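The Year in Leftovers

Friday, December 31, 2021

Every December I decide to become a person who plans meals, and every December I open the freezer to see what I'm working with. This year it was 27 containers, no labels, all of them the same brownish red. I know they were soup at some point. Some may be chili. One, I'm fairly sure, is the glaze from a ham we ate in July, which I kept in case of what, exactly, I couldn't tell you.

So I've been eating my way down. The rule is one mystery container a day, no trading, no ordering pizza until I've given it a fair try. I'm on day 9. Day 3 was applesauce, heated with great confidence and served over rice.

My friend Giuliana Echeverri thinks the whole project is sad and has said so in writing. She's a labeler. She has the little Rimeo printer that does the white strips, and her freezer looks like the card catalog at a nice library. When I told her about the applesauce she asked whether I'd smelled it first. I had not. It was frozen. What does she think frozen things smell like?

The bigger trouble with leftovers is that I don't cook for the number of people I live with. I learned from my aunt Edith Palomino, who fed a house in Bokton where the back door was never locked and you'd find a cousin's boyfriend eating at the counter at four in the afternoon. Edith's bean recipe starts with "a sack." She has since moved into a one-bedroom and still starts with a sack, and gives it away to the neighbors down the hall, who I gather have begun to hide.

I've tried cutting it down. Half a sack is still plenty of beans. I once did the math to get to two servings and ended up with a third of a bay leaf and a quarter of an onion, and then of course you have three quarters of an onion in plastic wrap at the back of the fridge, waiting to be discovered in the spring. You may as well make the beans.

Wálter Ospina at work does it the other way. He cooks nothing. He eats lunch at the same counter at Cuervo every day, the chicken plate, and takes half home for supper, and he's been doing this as long as I've known him. He's thin and cheerful and owns one fork. I used to feel sorry for him and lately I've been doing the arithmetic.

Which brings me to takeout, and to the bags. We went through a stretch this fall when I worked late and the beans just sat there in the dark, judging me, while somebody rang the bell with noodles. I don't regret the noodles. But you can't throw those bags out, or I can't, I was raised by people who washed foil. They go under the sink in another bag, and when that one's full there's a second one started behind the door.

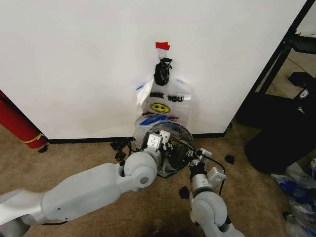

ANK YOU too, pal.

My other resolution, besides labels, is to stop buying containers. I own around 38 lids. I'm not going to tell you how many bottoms. Helmi Heiskanen, who has the plot next to mine at the Forden gardens, swears by yogurt tubs, and I tried that too, and what you get is a refrigerator full of yogurt tubs and no idea which one is yogurt. I put gravy on granola in November. I finished it.

Tonight's container is thawing in the sink as I write this. There's a shape in it that could be a meatball or could be a potato, and I've got rice going either way. Giuliana is coming at eight and says she's bringing her own dinner.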